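Chapter 4
Charters, Petitions, and the Written Constitution

By Nikola Kozłowski
2018-08-31

A written constitution is usually studied as a single text with a single date. That approach is convenient for teaching, but it hides most of what a historian needs to know. Constitutional documents are drafted over months or years, and they borrow heavily from older instruments: town charters, oaths of office, tax agreements, and petitions of grievance. This chapter deals with one small case, the Graten constitution, and uses it to introduce the methods applied to larger states in Chapters 5 and 6.

4.1 The Problem of the First Document

Before it had a constitution, Graten was governed under an instrument called the Harbor Charter. The charter fixed the duties owed by ship owners, named the offices of the port, and set out the procedure for hearing complaints against the governor. It did not create a legislature. It did not say who could make law, or how a law once made could be changed. Older histories nevertheless refer to it as the first constitution of Graten, and the label still appears in school readers.

The distinction matters for two reasons. First, a charter is a grant. It is issued by a holder of power to named persons or places, and in principle the grantor can withdraw it. A constitution, in the sense used in this book, binds the grantor as well. Second, the courts of Graten treated the two texts differently. In disputes over harbor fees, judges cited the charter as they would cite a contract, reading each clause against the receipts and correspondence of the parties. They did not use it to strike down an order of the governor.

4.2 The Petition of the Districts

The change began with a petition. Two inland districts, Fevedo and Bomon, paid the same duties as the port but had no standing under the charter. In July their delegates presented a petition bearing 1,057 names. A second copy, circulated later and now held with the first, bears 1,755. Neither figure can be read as a count of supporters. Many names are repeated between the copies, and a number of entries record households under the name of one member.

The petition asked for three things: a seat for each district in any body that set duties, a fixed term for the governor, and publication of the accounts. The third request was granted at once. The first two were referred to the governor's council, where they remained for almost 16 months.

The wording of the petition is conservative. It claims no new rights. Each request is presented as the recovery of an older practice, and the authors cite the charter wherever they can, including clauses that plainly did not apply to them. Students should note this pattern, which recurs in the petitions reproduced in Chapter 5. An appeal to custom was safer than an appeal to principle, and it gave the council a way to agree without admitting a fault.

4.3 Drafting at Brøndum

The council met at Brøndum to prepare a reply. What it produced was a draft of 16 articles, with the old charter attached as a preamble. The placement of the charter has caused much of the confusion described in Section 4.1. Readers who see the two texts printed together, under one heading and one seal, tend to assume that they were written together. 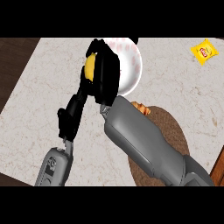 Reading time for Sections 4.3 and 4.4: 2 minutes

The draft survives in a clean copy and a working copy. The working copy is the more useful. It shows that the article on the governor's term was rewritten several times, and that the article on amendment was added last, in a different hand. Without that article the text would have been a more detailed charter. With it, the document contained a rule for its own revision, and the governor could no longer alter it by order.

4.4 Terms Used in This Chapter

Charter: a written grant of rights or privileges from a ruler or governing body to named persons or places.

Declaration: a statement of rights or principles that does not in itself establish offices or procedures.

Constitution: a text that establishes the offices of government, assigns their powers, and states how the text may be changed.

Incorporation: the inclusion of an earlier instrument, in whole or in part, within a later one. An incorporated text may gain legal force that it did not have when it was issued.

The next section compares the clean copy and the working copy article by article, beginning with the clauses on district seats.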